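Grumeck Shared Hall - Members' Documents

Search this site
Enter keywords
Go

MINUTES OF THE TEXTILE AND LAUNDRY WORKING MEETING

Held at the Stedell building, ground floor, June 27, 2026

Present: the chair, the secretary, the representative of the Du Plessis tenants, and 19 members. Apologies were received from two members and were noted.

1. Minutes of the previous meeting

The minutes of the previous meeting were read and approved with one correction. Under item 4, "table cover" was changed to "table covers" - the hall owns more than one. The corrected copy was signed by the chair.

2. Matters arising

The secretary reported that the supplier, Clodwood, had replied to the letter concerning the late delivery of storage shelving. The shelving is now expected before the end of the quarter. The representative of the Du Plessis tenants asked that the delivery not be left in the corridor. Agreed.

3. Accounts

The balance of the textile fund stood at $896. No invoices were outstanding. A request to spend up to $30 on washable labels was put to the meeting and approved without a vote.

4. Folding surfaces and covers

The chair opened the item by reminding members that the question of the covered folding area had been carried over from the last meeting. Two matters were before the meeting: whether the large beige cover should stay in use, and how blue garments and cloths should be folded on it.

It was observed that the cover creases easily and that a small garment laid on a creased surface is harder to square up. One member considered that the cover should be ironed before each session. Another held that smoothing it by hand from the middle outward was enough, and that ironing a piece of that size would take up most of the morning. The chair asked that the discussion be kept to what could be done with the present equipment.
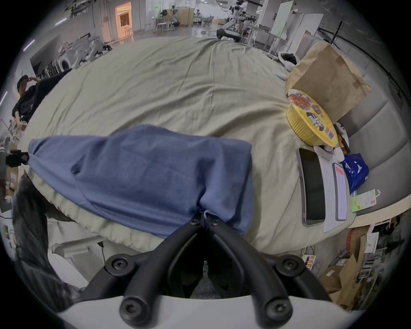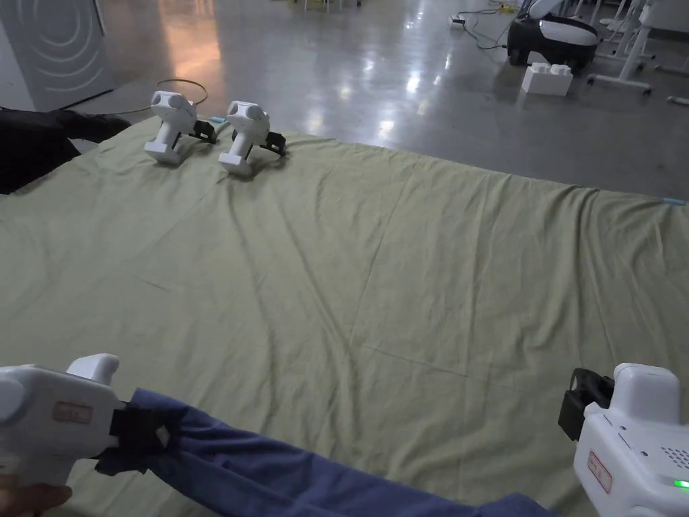
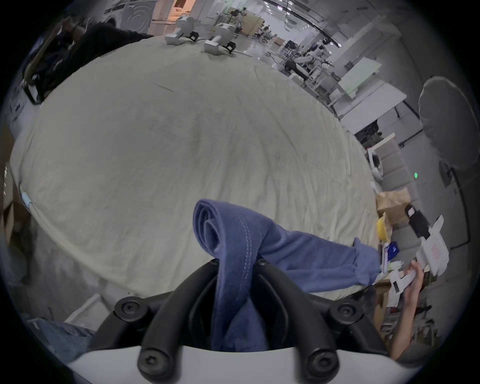
The meeting then considered the order of work for jeans. It was agreed that jeans be closed at the waist, laid out at full length, and folded leg over leg before being folded again toward the waistband. Hems that have been turned up are to be left turned up unless the owner has asked otherwise. A member asked whether the same order should apply to children's sizes. The chair ruled that it should.

On smaller cloths, the meeting did not reach agreement. Some members prefer thirds, others prefer halves and then quarters. The secretary pointed out that the drawers at Stedell take a cloth folded in thirds and the bins at Grumeck do not. The question was deferred.

A proposal that phones, papers and food be kept off the cover while folding is in progress was moved and seconded. One member objected that there was no other flat place to put them down. The proposal was amended to allow a side table - to be found from existing stock - and was carried, with 8 in favor, three against, and the remaining members abstaining.

The proposal to replace the cover was withdrawn. It will be washed on a cool cycle and returned to use. The chair noted that dark and light fabrics are to be washed apart, as set out in the laundry notice.

5. Floor and storage

Members were reminded that bags and jackets should be hung on the hooks by the entrance. Cardboard boxes are to be flattened after unpacking and taken to the recycling point by whoever unpacked them. The representative of the Du Plessis tenants asked for a second set of hooks at a lower height. The secretary will obtain a price from Clodwood.

6. Any other business

A member asked for the laundry notice to be printed in larger type. Agreed. The key to the linen cupboard has been returned and is held at the front desk.

7. Next meeting

To be fixed by the secretary after the shelving has been delivered. Members wishing to add an item should write to the secretary beforehand.

The meeting was closed by the chair.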